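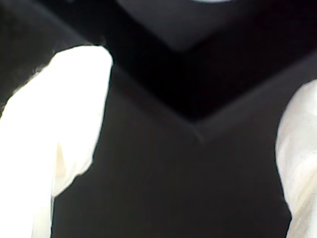

What does a success rate measure when a robot arm sorts small things into a tray? It measures how often the robot ended a trial in a state somebody had agreed to call finished, on the objects and the table used for the test.

Home Research Opinion Archive About

Opinion > Robotics > Evaluation

The tray test is too kind
By Shobha Subramaniam
Wed 22 January

I have spent the past week with the Waneck report, and I would like to be more impressed by it than I am. The claim is simple enough. A pair of cheap arms, trained by imitation on 3617 demonstrations, learned to handle small household objects with a divided tray. The method is called Ullimance, and its selling point is that it leans hard on the cameras mounted near the grippers. The overhead view is treated as a sort of backup. Yamuna Kartha, who leads the work at Waneck, argues that the close view is where the useful information lives.

Maybe it is. But look at a close view before you sign on to that. Much of it can be finger, bright enough to wash out, with something dark and hard to read in between. A network may well pull a signal out of such pictures. I can't, and I would have liked the report to show what the network pulls out. Instead we get a chart in which Ullimance beats a policy trained on the overhead camera alone, and a paragraph telling us why the authors think it won.

There is an easy check for this. Cover the close cameras during the last part of the reach and see how much the score falls. Then freeze them on an old picture and see whether the arm notices. If the policy carries on as before, it was never using the close view in the way we are told. Neither check appears in the report, and neither would take long with the equipment already set up.
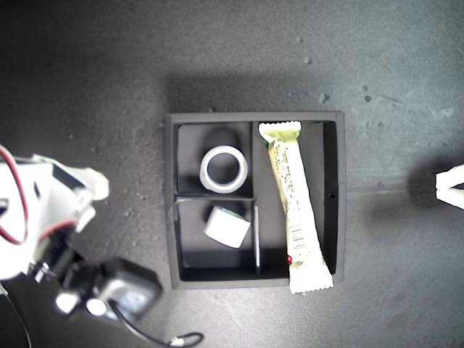
A ring, a rounded block and a wrapped snack bar in the three-part tray, viewed from overhead.

My larger complaint is with the scoring. Consider the bar. One crimped end is against the upper wall of the tray and the other hangs out over the lower edge. Has it been put in the compartment? Under the Waneck rules an object counts as placed if most of it lies inside the walls, so a bar in that position would pass. I can live with that rule. I can't live with finding it in an appendix, after eight pages in which "placed" is used as though we all knew what it meant.

It matters because the objects are so different from one another. A short ring lies flat and fits with room to spare. So does a small block, and I doubt anyone cares much if it ends up tilted. The bar is the only thing of the three that the tray makes any trouble for. Average them together and two easy objects can carry a hard one. The report gives a single figure for each method. I asked for the numbers by object and was told they would be in the next version, planned for March.

The Kotian benchmark had the same problem. When other people finally split its results by object, the gaps between methods shrank on the easy things and turned into noise on the hard ones. I had hoped we'd learned from that.

Resets deserve a word too. Every trial starts somewhere, and a person usually decides where. Put a long object down in a position that suits the arm and you have done part of the job yourself. The report says starting positions were "varied" and leaves it there. Varied by whom, and over what area? Gesus, a much smaller group with a much duller paper, printed a map of every starting point it used. It made their numbers look worse. I trust them more.
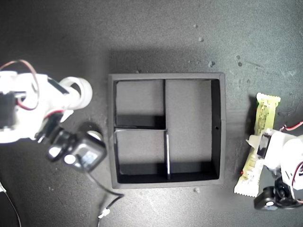

The tray with its compartments empty and the wrapped bar on the surface to its right.

Take an arrangement like this one. The bar is beneath and partly behind the right arm, with a strip of gray surface between it and the tray. Is it a fair start, a hard start, or a position the protocol would throw out? I can make a case for any of them. A reader ought to be able to look it up, and with what has been published a reader can't.

Kartha's reply to all this, when I put it to her, was that the comparison is still fair, as every method faced the same setup. She has a point. If the rules are loose, they are loose for everybody. Still, a loose rule doesn't treat methods equally. It favors whichever one tends to end up near the line, and a policy that drags a bar halfway over a wall and lets go will do very nicely under "most of it."

I don't think the result is false. My guess is that close cameras help with the grasp and do little for the placing, and that the single score hides both facts. Print the table by object, score the grasp and the placement separately, and publish the starting positions. Then run the covered camera test, and if the gap is still there in March I'll write a friendlier column.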